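The coat had been on the back of the kitchen door since his father went into hospital, and Arif Sarkar had got used to walking round it. In September his sister rang from Kendedport and said she was coming on the 8 o'clock ferry to help with the clothes. He told her there was no need. She said she had already bought the ticket.

He thought he would make a start before she got there. He cleared the table, wiped it and dried it with a tea towel. Then he fetched the first of the bags from the bedroom. His father had kept everything in bags, the good things inside older things, and the older things inside whatever the Eskola shop had given him that week.

The shirts were easy. They were work shirts from Grisex, where his father had been a storeman for more than 40 years, and the collars had gone. Arif folded them and put them by the back door. The trousers went on top. He kept one belt.

After that came the black things, which he had been leaving. His father wore black to funerals and also to the bank.

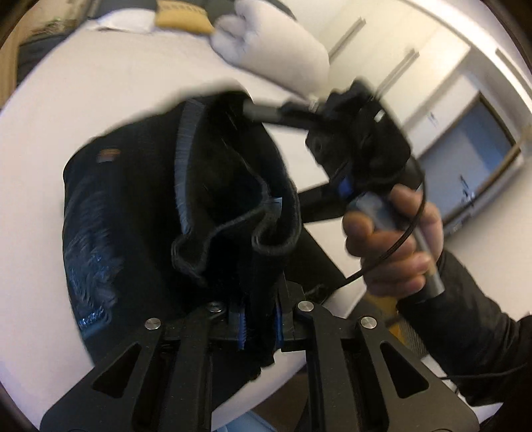 He felt along the seams first, as his mother used to before a wash. She had once found a wedding ring that way, and it wasn't even theirs. In the second jacket there was a bus ticket and a peppermint. In the third there was an envelope, folded in half and gone soft, with 300 pounds in it and a note in pencil that said "boiler".

Arif sat down. The boiler had been replaced two winters ago. He had paid for it himself, in instalments, and his father had stood in the hall while the man fitted it and complained about the noise. Neither of them had mentioned money.

He put the envelope on the windowsill and carried on. By half past seven there were two piles, one for the charity shop and one he hadn't decided about. The second was bigger. He moved a scarf from one to the other and then moved it back.

When his sister came in she still had her bag on her shoulder. She looked at the piles, and then at the door.

"You haven't done the coat," she said.

"No."

She took off her own and hung it over the top of it. Then she filled the kettle and asked him what was in the envelope.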